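# Setting up the Pretetti laundry loading service

This guide is for sites that have taken out the Pretetti two-arm loading service from Jelach. It covers the preparation of the basin, the washing machine and the first supervised load. Allow 40 minutes for a first set-up.

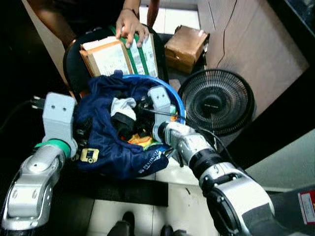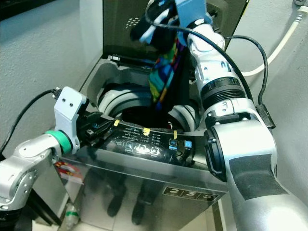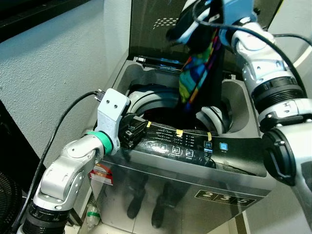
**Written by Felista Simiyu, Service Guidance, Jelach**
Checked by Berwyn Pugh | 25 September 2026

## Before you begin

The service is suited to top-loading machines whose lid stays upright without being held. Front-loading machines are not covered by the standard agreement. Sites wishing to use one should write to the Clodville office before booking.

You will need an open basin with a rounded rim, clear floor on which to stand it, and one trained member of staff who remains present throughout.

## Preparing the basin

1. Empty all pockets and close zips.
2. Place the laundry in the basin without pressing it down. Large items may go in with small ones, but straps should not be knotted together.
3. Set the basin on the floor within reach of both arms.

## Preparing the machine

1. Raise the lid fully.
2. Check that the drum is empty.
3. Mark the upper edge of the control panel with short pieces of coloured tape. Yellow shows up well against a black panel.
4. Move trailing cables away from the drum opening.

## Running the first load

Start at the training speed. Each item is lifted by one gripper and lowered into the drum, while the other arm may rest at the front of the machine. Staff should keep their hands clear of the opening until both arms have stopped.

If an item is dropped, press pause and return it to the basin by hand. Do not pass it directly to a gripper.

Choose the wash programme yourself for the first 100 loads. After that, your site adviser will discuss whether the arms may be allowed to press the panel buttons.

## Care and servicing

Wipe the gripper fingers with a dry cloth at the end of each day. A service visit is included every 1,000 loads – further visits are charged separately. Requests should be sent to Emmanuel Urio at the Clodville office, quoting your site number.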